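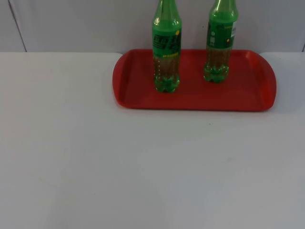

Lists > Work & Tech > Floor Talk > Thread

Re: tray loading arms, what happened to your people?

Sorry for the slow answer, end of quarter here and I'm typing this between shifts.

> We run a drinks and snack tray line, catering trays mostly, and the
> owner wants arms on the bottle end by September. Right now it's all
> hands. Has anybody here lived through this? I don't need the sales
> talk, Drarano already gave us that. I want to know what it did to the
> jobs. Who got moved, who quit, what do people do all day now. Also do
> you trust it with soft plastic bottles.

OK so. We're the Flisbridge site, the smaller one, not Whitelaw. 62 people on the packing side when the first arm came in. Same number on the payroll now but the jobs are not the same jobs, and anyone who tells you otherwise has been in the office too long.

Before: you stood at a table, bottles on your left, trays on your right, and you filled trays until break. Up to 1,000 a shift on a good line. Boring, sore wrists, but you could talk. People knew each other's kids' names.

After: one person looks after several stations. You clear faults, you set bottles back up, you check labels, you tap through the screen. Less lifting for sure. My shoulder is better and I won't pretend it isn't. But you're walking all shift and you're mostly alone, and when something goes wrong it's on you and not the line.

The lifting was what they measured. The talking wasnt on anybody's sheet.

Soft plastic, since you asked. Standing bottles, fine. Bottles on their side are a different animal. They roll, the light bounces off the green ones, and a grip that's good on a full one dents an empty one. We logged 3,367 faults the first season and the biggest pile by far was bottles lying down. Most of that got fixed with settings but it took months and it was the packers who figured out which settings, not Drarano.
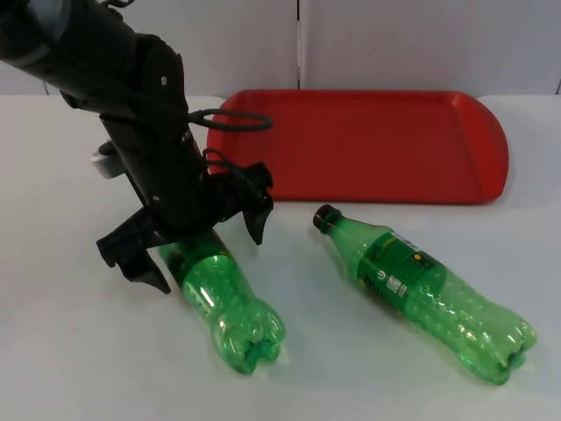 Who decides when a person steps in on a bad pick?

The operator does, at our site. We had to fight for that. The first plan was to let the arm retry until it gave up by itself, and you'd stand there watching it with your hands in your pockets. Now anyone on the floor can pause a station and no one asks them to explain it later.

Things I'd get in writing before September if I were you:

- pay grade for the new job. Ours sat at the old packer rate for 13 weeks while they "reviewed" it. It's a different job, it should start at a different rate
- training on paid time, on your shift. They tried to run ours on Monday evenings. Half the parents couldn't come
- who sees the fault numbers. Ours had names next to them at first. That went about how you'd think
- fence or no fence, and where the stop button goes. Ask the shortest person on the crew to reach it

Who quit: a handful of the older hands, mostly from the late shift. They weren't pushed. They just didn't like it, and I can't blame them. Two of the younger ones moved up to setup work and they're very good at it, better then the contractor. So it does open a door for some. Not a lot of doors.

Would I go back? Not for the wrists. For the company at the table, yeah, maybe.

Whitelaw is getting the Brornelico software next and I hear it's easier to teach new trays on, but I haven't touched it so take that for what its worth. Got to run, line's calling.

- packing side, Flisbridge

Filed under: Automation, Packing and Warehouse, Shop Floor

Comments

linetwo_nights: The names on the fault sheet thing, same here. Took us a grievance to get them off.

trayrat: What did you end up with on the pay grade? We're being offered a "tech allowance" which can be taken away whenever they like.

packing side: One grade up, no allowance. Hold out for the grade.

quietcorner: I do miss the talking. We put two stations facing each other and it helped a bit. Worth asking before they bolt everything down.

Previous in thread | Next in thread | Reply to list | Archive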